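Progress Report to the Pruvora Fund: Ustine Household Sorting Room, Letlow
Period covered: spring and summer 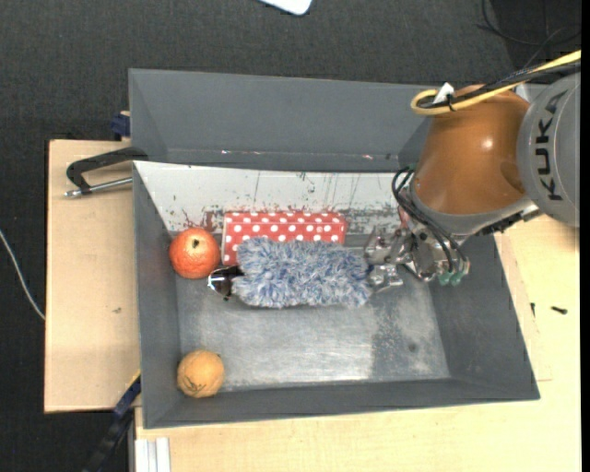 What is the money from the fund used for in this period?
The money is used for the rent of the sorting room, for the work tables and bins, and for the printing of the guide on how to sort mixed household things.

1. Background

Ustine receives the contents of kitchens, closets and drawers from homes in Letlow where people are moving to a smaller place. The furniture is taken by other organizations before we come. What is left for us is the mixed part: cleaning tools, gift boxes, cups, cords, toys, decorations, half-used packages. In our application we wrote that such things are usually thrown away together because it takes too long to look at them one by one. The aim of the project is to find a simple order of work for them, and to write it down so that other towns can use it.

2. Work done in this period

We moved into the room in April. It was necessary to paint the walls and to repair one window before we could bring in the tables, and this took longer than we had planned. The regular sorting began in May, in the mornings from 9 to 12.

From May until the end of August we received 120 loads. One load means everything that arrives from one home on one visit, so the size is very different from case to case. The smallest was a single shopping bag with kitchen towels. The largest filled the hallway, and we had to ask the neighbors for patience.

Of these loads, 41 were sorted with the first version of the guide and the rest with the second version. The first version asked the sorter to decide the material of each object (textile, paper, metal, plastic, food). In practice this was slow. Many household things consist of several materials, and two people often gave two different answers for the same object. The second version asks first about the condition and the shape: is it soft or hard, does it hold its form, can other things be put on top of it. The material comes later, at the table.

3. What we have learned about mixed bins

The difficult part is how the objects lie together. A shaggy duster is a good example. In the bin with the blue-and-white duster, the strands cover most of the lower part of a red box with white dots, and a glossy dark object is partly tucked in at the other end. A person who looks quickly will see the duster and the color red, and can easily miss the dark object. For this reason the guide now says that soft and fluffy things must be lifted out first, slowly, and held above the bin for a moment, so that anything caught in the fibers can fall back.

Food is another matter. We did not expect to find much of it, and the first version had only one line on the subject. A round fruit can lie against the wall of a bin beside cleaning things and boxes, as the red-orange one does in the same bin, and it needs its own rule. The rule is now: food goes out of the bin before any box is opened, and it goes to the compost if there is any doubt about it.

Boxes with a pattern, for example dots or stripes, get more attention than they deserve. Sorters like to take them first. We have asked everyone to leave them until the soft things are out. Boxes are then checked for creases and for contents. A box with a light crease can still be given away. A box with a broken corner goes to paper.

Glossy dark objects remain a problem. Under the ceiling lamps they reflect a lot, and it is hard to judge from above what they are. The guide suggests to turn the object on a light surface before deciding. The pale wood of our work surfaces is good for this.

4. Changes from the plan

The plan included plastic tubs for sorting. We decided for large metal bins with sloping walls instead. The small objects slide toward the middle, and the walls are easy to wipe. The metal is louder when something hard falls in, and some people in the room find this tiring. We have tried a thin mat at the bottom, but the fine dust stays in it and we took it out again.

The plan also included a weekly open evening. It was held only until June. Few people came, and those who came mostly wanted to bring things and had little interest in learning how to sort them. We would like to replace it with a longer open morning in October, if the fund agrees.

5. Budget

The spending follows the approved budget with one exception. The repair of the window and the paint cost $900, and this amount was not foreseen. We covered it from the line for printing, because the second version of the guide is shorter than the first and it is printed in our own office. We ask the fund to confirm this transfer in writing. All receipts are kept at Ustine and can be sent at any time.

6. Next period

The third version of the guide is in preparation. It will have a separate page for soft things with long fibers (dusters, mops, wool, wigs) and a page for food. Tsuchiya, the shop on the first floor of our building, has agreed to test it with their own returned goods, which are mostly kitchen items. Their goods are cleaner than ours, so the result will show only a part of the picture, but we think it is useful to see how the text is understood by people who were not present when it was written.

We also want to improve the labels on the shelves. At present they are written by hand, and some of them became pale during the summer. New labels are ordered and should arrive in September.

Two points are open and we would be glad to have the opinion of the fund on them. The first is the transfer named in section 5. The second is whether the guide may be given to other towns before the final version is ready. We have received requests, and so far we have answered that they should wait.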